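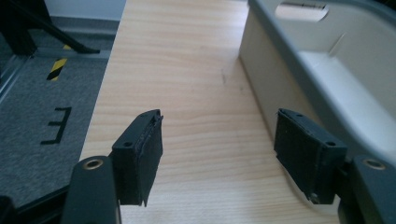 Two dark gripper fingers over a light wooden tabletop.

Families fall out with Flerwood campaign over hardship money

I've been following the Flerwood Fair Rents campaign since it was a handful of people shouting outside the council offices, so I can't say I enjoyed my Sunday. Over 60 tenants from the Nangate estate turned up to a meeting that was meant to be a bit of a catch-up (tea, biscuits, the usual) and it turned into a proper row about where the donations have gone.

The tenants say the campaign raised £3,000 in their name after the evictions in February, and that only £1,000 of it has reached the households it was meant for. One mother told the room she'd seen her own front door on the leaflets and hadn't had so much as a phone call. Another said she was sick of hearing speeches about her life from people who'd never set foot in her street. There was a lot of clapping after that one!

The campaign sees it very differently, of course. Its organisers told me the rest went on legal advice, printing and the coach to the Nultent rally, and that the fundraising page always said the money would go to "the campaign and the families". I went back and looked when I got home and those words are there, though you do have to scroll a fair way down to find them.

I've got some sympathy with both sides. Coaches cost money, and so do solicitors. But if you put somebody's front door on a leaflet you ought to knock on it first, and I said as much when I was asked.

Two of the tenants' groups have now pulled out of the next march and want to see the full accounts before they'll talk again. The organisers say they'll publish them and are still asking people to gather outside the library at Lu Street as planned.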